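Gripper trial, cell 3: pre-run inspection
Melier fingers against Huvell fingers, March 16, 2023

Rail bolts: tight. OK.
Base housings: no play. OK.
E-stop: stops everything, including conversation. OK.
Wrist cameras: both angled at the shelf. OK.
Cable slack, right arm: loop trails off to the side. Watch it.
Mat: crumbs in front of the shelf. Sweep before run 17.

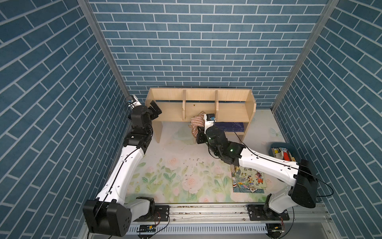 Hauksdóttir asked whether crumbs count as a fault or as a test object, and wants the cloth grip repeated at 43 per cent force before anyone signs for the Melier pair.

Cloth grip repeat: open.
Finger pads: swap after 67 cycles.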